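Ticket 2530: Wire shelf unit, sponges not staying sorted
Status: Resolved
Opened: Oct 3, 2021
Product: Tatness three-tier wire shelf, white, wooden boards
Site: Trorngate, wash-up bench

Reported fault
Sponges of different colours end up mixed on the unit. Green and orange are meant to have a shelf each. The smiley-face ones have no assigned place and get left on the bench. The user asked whether extra dividers (Hájek part 182) would cure it.

Checks made
1. Boards checked with a spirit level. All level front to back.
2. Rail on the top shelf pushed by hand. No play.
3. Shelf spacing compared with the fitting sheet. Correct.
4. Bench top wiped with Wornus cleaner. The marks did not lift. Logged separately under 2320, not a shelf fault.

Bench and shelf photos attached.
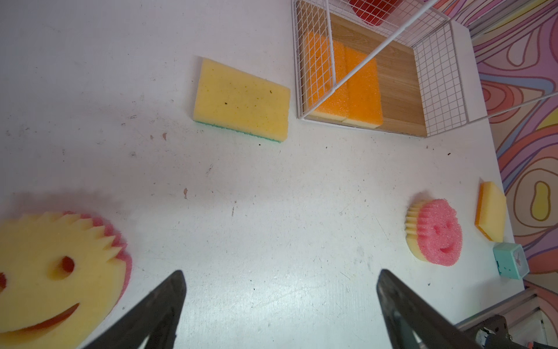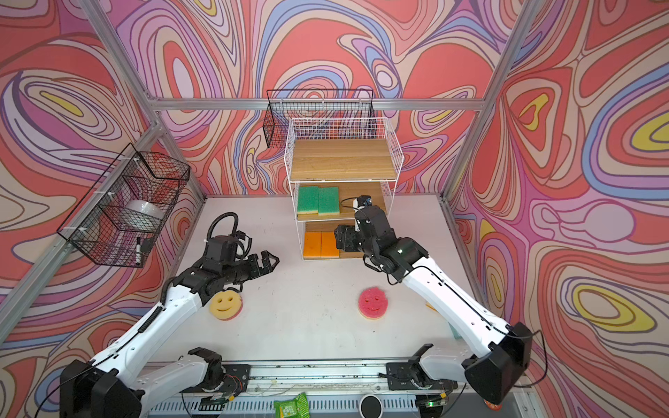
Reading time: 2 min

Findings
The shelf is sound. Green sponges fit side by side on the left half of the middle shelf, and the orange pair does the same on the bottom shelf directly underneath. The top shelf is bare in the second photo and can take more stock. In the first photo the plain yellow sponge and the smiley-face ones are out on the table, with orange ones already on the board inside the wire.

The large round smiley sponge has a sawtooth rim and is awkward to stack. Stood on edge against the rail it rolled forward twice during testing. Laid flat, it stayed put.

Action taken
- Green: middle shelf, left.
- Orange: bottom shelf, left.
- Plain yellow: top shelf, flat, scouring pad down.
- Smiley-face: top shelf, flat, not on edge.
- Black wall basket: left as it was, bowl and marker inside. Not to be used for sponges.

Dividers not ordered. Part 182 is made for the deeper Tatness unit and will foul the side wires on this one.

Follow-up
User reports the top shelf is filling up and asks if a second smiley-face sponge can go on top of the first. Yes, if both are flat. Label strips for the board edges can be had from stores under code 3000.

Bench marks remain open under 2320. Closing this ticket.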